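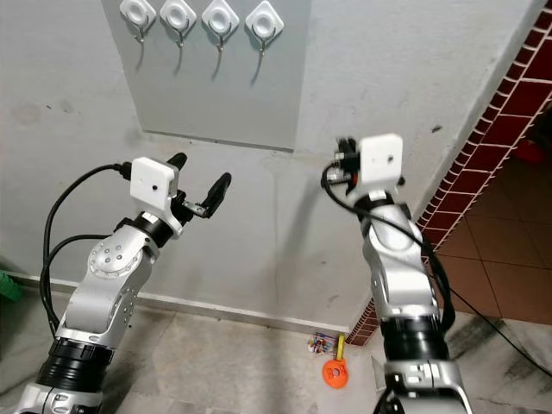

Why do things fall down when you let go of them?

Gravity pulls them. The Earth is enormous, and everything on it gets tugged toward the middle of it, all day and all night. You're being tugged right now, while you read this (so is your breakfast).

I got interested in gravity when I lived in Alton, in a house on a hill so steep that a dropped orange could beat me home. I dropped a lot of oranges that summer. My mother was not thrilled!

Which way is down?

Down feels like one direction, but it depends where you're standing. Down means toward the center of the Earth. If you had a friend on the exact other side of the planet, her down would point the opposite way from yours, and she still wouldn't fall off. To her, you'd be the one with your feet on the wrong side.

Who worked it out?

People always knew that things fell. The hard part was explaining it. There's a famous story from 1666, when a young scientist in England was staying in the country and wondered why an apple always drops straight down instead of sideways. Then he had his really big idea - maybe the same pull that grabs the apple reaches all the way up to the Moon. It does! The apple probably never bonked him on the head, though. I was very disappointed when I found that out.

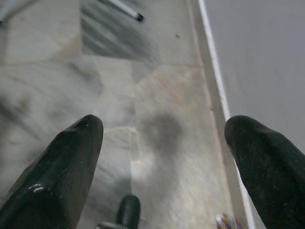
Do heavy things fall faster than light things?

They fall at the same speed, as long as air doesn't get in the way. Air is what slows down a feather or a sheet of paper. On the Moon, where there's no air, an astronaut once dropped a hammer and a feather together, and they landed at the same moment.

You can test this at home with 2 sheets of paper, the same size. Scrunch one into a tight ball and leave the other flat. Hold them both at shoulder height and let go. They weigh the same, but the ball gets down first, and the flat one swoops around and usually ends up under the couch. Now scrunch up the second sheet too and try again.

If you want something heavier to race against the paper ball, use a rolled-up sock. I tried it with a jar of Zullgate plum jam when I was nine and I don't recommend it.

Why doesn't the Moon fall on us?

This one kept me awake when I was little. The Moon is being pulled toward the Earth, just like the apple, but it's also zooming sideways very fast. So it keeps falling and keeps missing! Going around and around like that is called being in orbit. Satellites do it too.
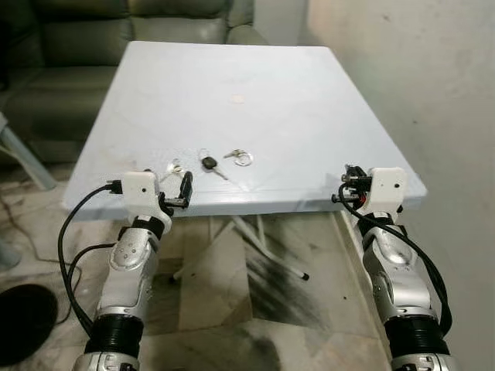

What would I weigh on the Moon?

A lot less. The Moon is much smaller than the Earth and its pull is weaker, so you'd weigh only a sixth of what you weigh here. My old dog Jonon weighed 66 pounds, so on the Moon he would have weighed 11 - the same as a big cat. He'd have jumped over the garden fence easily. (He managed it sometimes on Earth, too.)

Jonon would still have been exactly as big and hairy up there. The amount of stuff you're made of is called your mass, and that stays the same wherever you go. Weight is how hard gravity is pulling on it.

If you try the paper test, do it from a few different heights and see if the ball still wins. Just ask a grown-up before you climb on anything.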